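How to Refinish a Pale Timber Tabletop with Hardwax Oil

14 shares | 9 comments

Hardwax oil suits light-coloured timber because it leaves a low sheen and can be patched later without stripping the whole surface. The method below covers a dining or work table in ash, maple or a similar pale species. It does not apply to veneer, which is usually too thin to sand safely.

What you need

- Random orbital sander with dust extraction
- Abrasive discs in 100 and 150 grit
- Cork sanding block
- Vacuum with a soft brush head
- White nylon pads
- Lint-free cotton cloths
- Hardwax oil, natural or white-tinted

We used Prornis Natural on the last table and Castellanos Clear on the one before it. Application is much the same for both. Check the tin for the coverage rate and recoat time, as these differ between products.

Preparation

Remove the top from its base if the fixings allow it. Lay it face up on padded trestles at a comfortable working height. Clean off old polish and grease with methylated spirits and a cotton cloth, turning the cloth often. Let the surface dry fully.

Look for the old finish under a low, raking light. Polyurethane chips at the edges and has to come off completely. Old oil can be sanded through, although it clogs discs quickly.

Sanding

Start at 100 grit. Keep the sander flat and moving with the grain, overlapping each pass by half the width of the disc. Do not tilt it to chase a stain, as the hollow will show once the oil is on. Vacuum, then repeat at 150 grit.

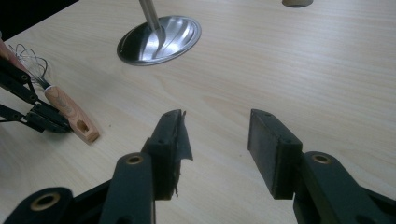 Finish by hand with the cork block and a fresh piece of 150 grit, working only along the grain. This takes out the swirl marks left by the orbital action. Ease the sharp edges with two light strokes. Stop at 150 unless the tin says otherwise; a surface sanded too fine takes up less oil and the colour can turn patchy.

Wipe the top with a barely damp cloth to raise the grain. Leave it overnight and knock back the fibres with a worn disc held in the hand.

Applying the oil

Stir the tin thoroughly from the bottom. Do not shake it. Work at a room temperature below 27 degrees, out of direct sun. In November our shed was too warm by noon, so both coats went on before 9 a.m.

Put a small amount on a white pad and spread it thinly along the grain. Complete one full-length strip at a time and keep a wet edge. After the period given on the tin, buff off all excess with a clean cloth. Any oil left standing will cure tacky.

Apply the second coat once the first is dry to the touch. Use less oil than before. The Makari table measured 460 mm across each leaf, and each leaf was treated as a single strip.

Lay used cloths flat outdoors to dry, or soak them in water before disposal. Oily rags left in a heap can self-heat and catch fire.

Curing

Keep water and hot dishes off the surface until the full cure time has passed. Clean with a damp cloth only.

Related articles

Removing Water Rings from Oiled Timber
Choosing Abrasives for Hardwood
Prakcombe Bench: Replacing a Split Board
Storing Part-Used Tins of Finish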